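Re: Re: [lab-budget] gripper fingers
2 min read
Monday, March 4, 2024, by Ama Opoku

Said Zerouali wrote:
> Do we need the Brenance fingers at $1,281 a pair?
> The Clurnthorpe ones are 300.

Said, the cheap ones are fine until August, when you buy them again.

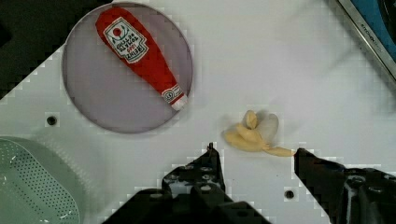 Fingers and banana, wrist view.

My line items: 2 pairs of fingers, 13 cable clips, no second arm. Julián wants the second arm. Julián may have it when Julián finds the money.
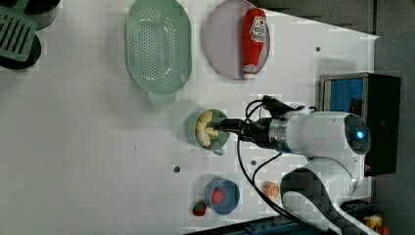 Clips come out of consumables, please, so Rosalía doesn't have to sign twice.
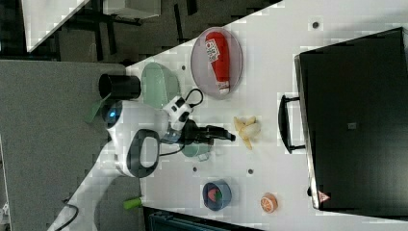

Toy food stays at zero this year. We own plenty of fruit. Objections to me or Lingyun.

Ama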